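Taming the cords behind the desk (and the pull cord on that blind)

by Caoimhe Tierney
13th March

I put this job off all winter. Every time I dropped a pen behind the desk I'd get a good look at the tangle back there, pick up the pen and pretend I hadn't seen a thing. Then my sister Mairéad Ní Bhriain came to stay, tried to plug in her phone, and unplugged the router in the middle of my video call. So that was that!

First thing, and I can't say it loudly enough – turn everything off before you start. Computer, lamp, printer, the lot, and then the power strip at the wall. I shut mine down properly and went and had a coffee.

Then pull the desk out. All the way out, not six inches. I've tried doing this by feel with my cheek squashed against the drawers and you end up with a sore neck and the same mess. If the desk is heavy, slide an old folded towel under the two front legs and it glides along a wood floor (on carpet you'll want a second person, or fewer books).

Now label before you unplug. I use masking tape folded over the cord into a little flag, one at the plug end and one at the gadget end, with the name in marker. Pencil rubs off. I found two chargers that didn't belong to anything I own anymore, plus an old phone cord that ran all the way along the baseboard and stopped behind the bookcase. Who knows how long that's been there.

Wipe each cord down as it comes out. A barely damp cloth with one drop of dish soap, pinch it around the cord and pull, then a dry cloth right after. Don't do the ends. Years of dust come off and it's disgusting and very satisfying. While you're at it, bend every cord gently between your fingers and look for cracks. Anything split or stiff goes straight out, and please don't wrap it in tape and carry on.

For bundling I like the soft hook-and-loop strips. Zip ties look neater on day one, but then you swap a lamp and you're sawing away with nail scissors right next to a live-looking cord. I bought a roll from Firnier that you cut to length and I've still got most of it. Bundle loosely! You should be able to wiggle a finger into the loop. Thick power cords in one bunch, thin ones in another, and leave a bit of slack near every plug so nothing is hanging by its own weight.

Thin black wires are the worst for vanishing into the shadows, so I do those last, with a flashlight propped on the floor and a sheet of white poster board slid in behind them. You can follow one from end to end that way without tugging on it to see what moves. Tugging is how I knocked over the lamp.
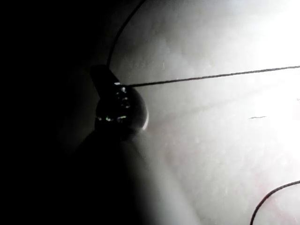
Once you know where each one goes, stick a few adhesive clips along the back edge of the desk and press the cords in one at a time. Wipe the wood with rubbing alcohol first and let it dry (try a hidden spot, it can dull some finishes). Hold each clip down for a slow count of thirty and then leave them alone overnight. I skipped the overnight part once and they all dropped off by breakfast.

As for the blind by the window, the pull cord had been dangling into the whole business and catching on my chair. If you've got little ones or a cat, get it up high on a proper cleat screwed to the frame, well out of reach, or change to a cordless blind. Mine is going cordless in April, when I've saved up a bit.

Push the desk back slowly with one hand on the bundle, then turn things on one by one. My printer still won't talk to the computer, but it didn't before either.

Recent tips
Getting candle wax out of a table runner
What I keep in the drawer by the back door
Sticky drawers and a stub of candle
Washing lampshades without ruining them
Three ways to hang a broom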